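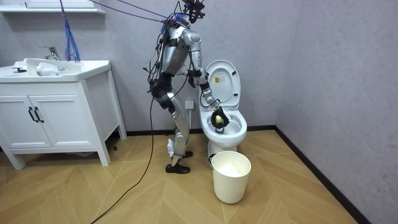

A small bathroom, toilet being cleaned

Hi all,

Skye Lamont wrote on 31/05/2020:
> Is anyone else stuck on vinegar versus citric acid for limescale?
> I've got 43 tabs open and I still can't decide!

Skye, citric acid, every time! I switched last October (the smell of vinegar was driving me up the wall)

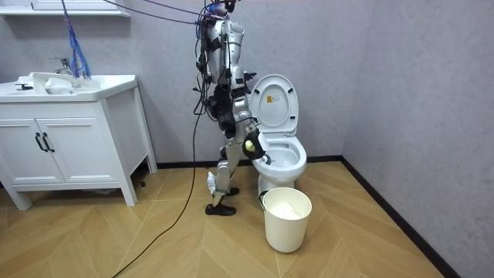
and I haven't bought a bottle since. Two spoonfuls in warm water, leave it overnight, flush.
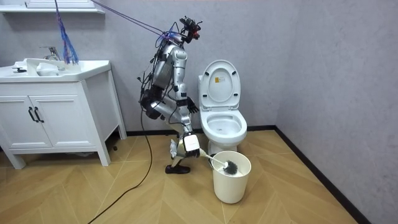

Mieke asked about rust stains, and those are a whole different animal. I'd keep citric acid off marble too, I ruined a windowsill that way. For storage I like a plain white cylindrical bin on the floor by the toilet, brush goes straight down into it. Mine cost 10 bucks and it's still

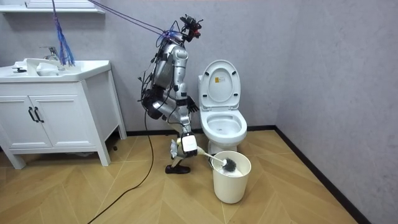
going strong. Bohdana, did you ever get your kettle clean? Same stuff works there, just rinse it well!

Khrystyna-Mariia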